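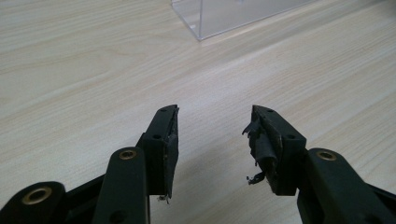 I bought the Numalora clear storage box because I was tired of digging through a drawer for my gym clothes, and because the Anex store had it marked down. I didn't expect much from it. Clear boxes all look nice in the store and then you get them home and they look like whatever you put inside them. Set down on a pale wood-grain desk, the acrylic does at least stay out of the way. The grain shows right through the walls, and the bottom rim is thin enough that you hardly notice it. Fine. I still wouldn't call it "invisible storage," which is what the sticker on mine said.

The listing had 2,716 ratings when I ordered, nearly all of them glowing, and I read maybe the first 200 before I gave up. Most were written the day the box arrived. I've had mine since December, so I think I've earned a few complaints.

First, dust. You wipe it, it looks great, and by the next evening there's a film on the inside corners. My old Cuypers bin was solid gray plastic, ugly as anything, and I cleaned it twice in its life. Second, scratches. A zipper pull left a mark on the side in the first week and it has not buffed out.

Then there's the clothes question. The box is sold for "folded activewear," and I have my doubts that activewear folds at all. Cotton T-shirts stack and stay put. Anything satiny slides over on itself, and the skinny straps work their way out and hang over the side. 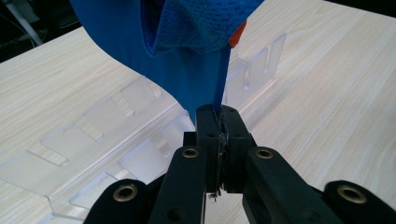 Smooth blue fabric with a textured mesh-like section and a bit of orange-red trim. This is the sort of thing I mean.

Rolling works better than folding — I got that from the leaflet, so credit where it's due. You lose the neat look from the product photos, though, and the neat look is what they're charging you for.

Would I buy it again? At the sale price, maybe one. I would not do what my sister-in-law in Ekthorpe did and get a full set for the closet. Two out of five stars for clothes. Use it for chargers and it might get a three.

Reviewed 17th September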